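# The Good Side of the Table

*By Signe Westerberg*

There is a table on the second floor of the old Rudell building in Trenville that has a bare, pale look most mornings, and Zanele Shabalala likes it that way. She has run her little print studio here long enough to have opinions about tables (and about coffee, and the stairs, and the man who delivers the boxes), but the table comes first. Before any piece goes out to a customer it gets set down on plain white and looked at, slowly, for as long as it takes her to finish a cup.

"You find out what you made," she told me, pulling out a stool. "On the printer it's all noise and you're just glad it stayed put."

The pieces she is best known for are boxes and holders with wavy walls, the sort of thing you put on a hall shelf and then can't stop running your thumb along. The ridges are the layers of the print itself, and she has never cared to sand them away. She did try once, for a shop in Cornwood that wanted everything smooth as a plate, and she still makes a face when it comes up.

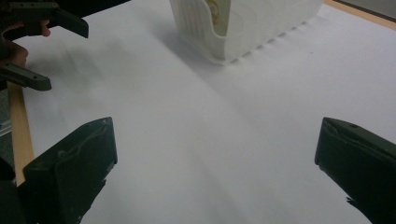 *White shell, pale yellow inside: a printed piece on the paper.*

The two-color idea came from Sipho Ngcobo, her partner in the business, who grew up in a house where every kitchen cupboard was painted a different color on the inside. White on the outside, he argued, and then a bit of something warm that you only catch through an opening. Zanele thought it was fussy. They printed one anyway, left it on the counter during the July street fair, and by four o'clock they were taking names on the back of a receipt.

They have sold 900 of them now, in one shape or another, and the list of shapes keeps growing. Dineo Mokgethi, who came in to help with packing and stayed to draw, made the scalloped foot on the newest one. It took her 20 tries to get a bottom edge she liked, and she kept all the rejects in a drawer, which she opened for me with real pride!
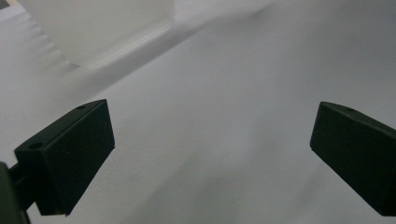 *4 min read*

I asked how a person goes about checking something so plain, and got a longer answer than I expected, which suited me fine. Zanele turns the piece a quarter at a time. She looks along the walls for a layer that has wandered, then presses the lid, if there is one, and listens. Sipho is quicker and goes mostly by feel. They disagree perhaps once a week, and then Dineo is called over and the piece goes wherever she says. 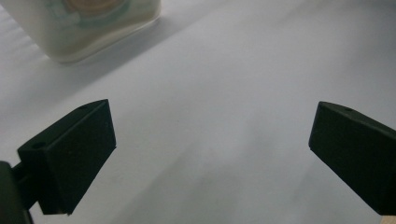 White has been the studio's color from the start, and Zanele buys it by the crate from Buthelezi, a supplier she swears by. Her trouble is that no two whites agree. Look at a wide stretch of plain surface and you'll see it go light gray in one place and nearly blue in another, and she has learned to judge a print with that in mind. Precious Moodley, who teaches drawing downstairs, lent her a book on shadows that she has not yet given back.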